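Entretien d'un goban et de ses pierres : bois, ardoise, coquillage, verre

Mise à jour : 9 février 2022

Les indications qui suivent concernent les plateaux en bois massif ou plaqué et les pierres des trois types courants. Elles ne s'appliquent pas aux plateaux laqués, dont la surface supporte mal tout produit gras.

Dépoussiérage

Passer un chiffon de coton sec dans le sens du fil, après chaque séance. Éviter la microfibre neuve : ses fibres accrochent les lignes tracées à la laque et finissent par en ébrécher les bords. Pour les rainures du pied, un pinceau plat à poils souples suffit.

Taches

Trace de doigt : chiffon à peine humide, bien essoré, puis chiffon sec immédiatement. Cire de bougie : laisser durcir, soulever avec une carte en plastique tenue à plat. Encre de stylo : ne rien tenter au solvant, qui étale le pigment dans le fil et dissout le quadrillage. Un ponçage local se voit toujours ; s'il faut poncer, on ponce toute la face et on retrace les lignes.

Hygrométrie

Un plateau massif travaille surtout en janvier, chauffage allumé. Le tenir à distance des radiateurs et ne pas le plaquer contre un mur extérieur. Poser le plateau sur chant est admis pour quelques heures, pas pour une saison. Les modèles Rundby à deux lames collées se voilent moins que les pièces d'un seul tenant, mais le joint marque si la face inférieure reste sans finition. Une couche mince de cire incolore sur cette face, lustrée au bout de 2 heures, règle le problème dans la plupart des cas.
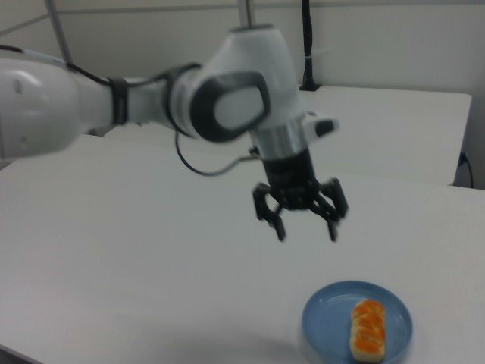 Selon Iwona Czarnecka, la cire seule ne suffit pas sur un plateau de 22 mm : elle a vu le sien se creuser en un hiver malgré deux couches, et conseille de cirer aussi le bois de bout, par où l'humidité entre et sort le plus vite. La remarque est fondée. Pour les faibles épaisseurs, traiter les quatre chants en même temps que le dessous.

Lavage des pierres

Verre : eau tiède, une goutte de savon neutre, rinçage, séchage à plat sur un torchon. Ne pas les brasser en vrac dans une bassine, les bords s'écaillent.
Ardoise : eau claire uniquement. Une fois sèches, les rouler dans un chiffon portant une trace d'huile de camélia. L'excès d'huile salit le plateau dès la première partie.
Coquillage : chiffon humide, pierre par pierre. Ni vinaigre ni détartrant, qui attaquent le calcaire et ternissent la surface de façon définitive.

Bols

Un couvercle qui force indique un bol ovalisé. Le laisser ouvert, vide, dans une pièce non chauffée, pendant 13 jours avant d'envisager un ponçage de la feuillure. Grain 240, quelques passes, essai, puis reprise. Pour amortir le fond, un disque de feutre Fikora sans adhésif convient ; la colle des disques autocollants migre dans le bois et retient la poussière.

Rangement

Housse en coton, jamais de film plastique. Ne rien empiler sur la face de jeu, même protégée.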